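Broridard Folding Paper, Rose Pink, Matte
Item 836
Pack of 200 sheets
£17.00 including VAT
In stock, sent from Skirncombe

Quantity
Add to basket
Save for later

Paper / Coloured paper / Folding and wrapping / Pink

We stock this paper and we use it at our own packing bench, so please read the page before you fill a basket. The maker's leaflet calls it "the only coloured sheet you will ever need". We have left that line off the label. It is a decent pink paper for folding, banding and light wrapping, at a price that is fair if you get through a whole pack and poor value if you don't.

What it is

Flat sheets of matte paper in one shade of pink, coloured on both sides. No shine, no print, no glitter, no scent. The sheets come loose in a plain card sleeve. There is no lid on the sleeve and it won't stand up on its own once it is half empty, whatever the drawing on the back suggests.

There are two ways of ordering: full sheets, as on this page, or ready-cut bands for going round boxes and folded cloth. The bands cost more for less paper. If you own a ruler and a craft knife I can't see why you would buy them, but people do and they seem content.

The colour

The maker says rose. I would say somewhere between rose and bubblegum, and which one you get depends mostly on the light. Flat on the bench under a daylight bulb it is quite sweet. Bend it away from the lamp and it goes duller and a bit dusty. We've had parcels returned with "wrong pink" on the slip, and when we put the sheet next to one from stock we couldn't tell them apart. So order the sample first if the shade matters, for a wedding or a shop window or anything where someone else will be cross.

Screens are no help with pink. Ours at the shop shows it nearly salmon and the one in the office shows it nearly mauve. Please don't match ribbon to a picture on a phone.

It does not claim to be fade-proof and we wouldn't believe it if it did. A band left on a box in our front window from April had gone noticeably pale on the sunny side by the time we changed the display. Kept in its sleeve in a drawer it has been fine.

How it folds

Well enough. It takes a crease at the first pass of a fingernail and keeps it, which is good news if the crease is where you wanted it. If it isn't, you are stuck. Pressing under a heavy book takes the spring out of a wrong fold but leaves the line, and on a matte sheet the line shows up as a darker streak whenever the light comes from the side. An iron made no difference to the line and gave us a faint brown corner. We don't recommend the iron.

For banding, fold the ends before you bring the paper round the box. If you wrap first and pinch afterwards, the middle of the band buckles into a dip and the second layer creeps out at the side. Tape hides the layer but does nothing for the dip.

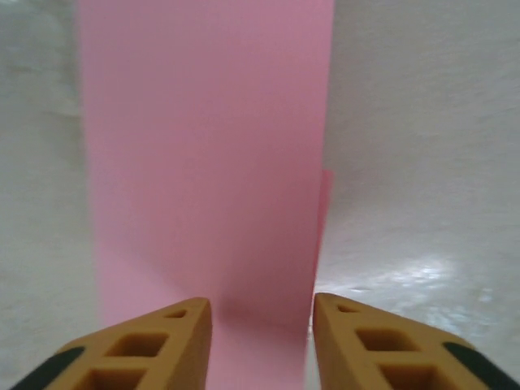

Stefaniia Lytvynenko wrote to us that she had the opposite trouble: the creases were fine, it was the cut edge that let her down. She had used most of a pack for gift bands and found that any flap left sticking out got bent on the way to the customer, so that the neatest part of the job arrived looking chewed. Her answer is to cut the inside layer a little narrower than the outside one and to tuck it well back. She would buy the paper again, she said, though not at full price, and she thought the description had been too kind about the edges. It has been rewritten.

We tried her way on our own orders and have kept to it. It takes longer. For one present you won't notice, and for a whole table of favours you certainly will.

Tapering

If you want a band that is wider at one end, cut it that way. Don't try to get the shape by drawing the paper in at the bottom with your fingers. A sheet this light gathers where you squeeze it, and what looks like a soft curve in your hand looks like a mistake on a shelf.

Cutting

A sharp craft knife and a metal rule, one firm pass. Scissors are all right for short cuts but wander on long ones, and the matte surface shows every restart. A cheap rotary trimmer left us a furry edge until we changed the blade. The leaflet says "tears cleanly by hand". It tears. I wouldn't say cleanly.

Sticking

Glue stick: good, if you go easy on it.
Double-sided tape: good, and what we use.
Clear sticky tape: holds, but shines against the matte surface and can't be peeled off without taking some pink with it.
Wet glue: the paper cockles. Avoid.
Wax seals: we've had mixed reports and one scorched sleeve.

Writing on it

Pencil is readable close up. Black felt-tip is best, though give it a moment before stacking. White gel pen looks lovely in the leaflet and needed going over twice on our sheets. Fountain pen feathers. Inkjet printing is sold as possible, and it is, in the sense that paper goes in and paper comes out. Anything lighter than dark grey turns pinkish or disappears.

What the leaflet says and what we found

"Luxury weight." It is an everyday weight. Heavier than tissue, lighter than card. You can see a dark box through a single layer if you hold it to a window, so double it over for dark lids.

"Tear resistant." No more than any other paper of its kind. Round corners get through, sharp corners don't. Pad the corners of anything boxy or run the band across the flat of it.

"Suitable for all crafts." It's too soft for paper flowers that need to hold a curl, and it sags as bunting in a damp hall. For envelopes, bands, simple boxes, book covers for children's project work and lining a drawer, yes.

"Food safe." This was printed on the earlier sleeve and has gone from the current one. We asked why and haven't had an answer. Until we do, please keep it off anything you are going to eat, and put greaseproof between it and the cake.

Compared with the others we sell

The Ahuja pink costs a little more for each sheet, comes in smaller packs and is the better paper. It folds back on itself without going dark along the line, and the edges stay crisp. It is also a colder pink, which some people can't stand. If you need only a handful of sheets, buy that one and ignore this page.

The Nestovthorpe recycled is cheaper. It has flecks in it and a rougher feel, and the pink changes from batch to batch. Taras Holovko buys it for the school fair and won't hear a word against it. For anything that will be looked at closely I'd still pay the difference.

The Broridard sits between them. Its one clear advantage is that the shade has been steady for as long as we've stocked it, so a second pack will match the first.

In the pack

200 sheets, rose pink, matte
Card sleeve
Leaflet (see above)

The top and bottom sheets are often scuffed from the sleeve. We don't count that as a fault and neither does the maker, but it does mean you should plan on having slightly fewer perfect sheets than the number on the front.

Storage

Flat, dry, out of the sun. Don't roll it, as it holds the curl for days. If you have to stand it up, put a board behind it.

Delivery and returns

Sent flat between boards. We used to send it in a tube to save on postage and had so many curled sheets back that it cost us more in the end. Unopened packs can come back within 17 days of delivery. Opened packs can come back if the paper is damaged or creased on arrival, and we'd like to see a photograph first. We don't take back cut sheets, and we don't take back "wrong pink" on an opened pack if a sample was on offer.

Samples

A sample is 2 half sheets in an envelope, charged at the price of a stamp, and that comes off your order if you go on to buy a pack. Add it from the drop-down under the quantity box. The sample is folded once to fit the envelope, so you will get to see the crease line for yourself.

Questions we get

Does it come in other pinks?
The leaflet lists a blush and a cerise. We've been told they are coming for long enough that we have stopped making room on the shelf.

Can I buy half a pack?
No. We tried splitting them and spent more on sleeves than we made.

Will the colour rub off?
On dry hands, no. On damp ones, a little. Keep it away from white cloth if there is any chance of wet.

Is it recyclable?
The paper goes in with ordinary paper. Take the tape off first.

Comments

Cor Mertens
Used it to cover exercise books. It lasted the term on the ones that stayed in a bag and not on the ones that didn't. The sheet is big enough, which I had doubted from the listing.

Oksana Hutsuliak
The price is only good if you like pink as much as I do. I am still working through the pack and have started lining shelves with it. Folded edges are neat. Agree with the page on the white gel pen.

Demyd Bondarchuk
Could the page say which side is the right side? I looked for a long time.

Shop reply: Both sides are the same as far as we can tell. The leaflet mentions a "finished face", and we have never found it either.

Page last checked 15/01/2025. Price held until the present stock runs out.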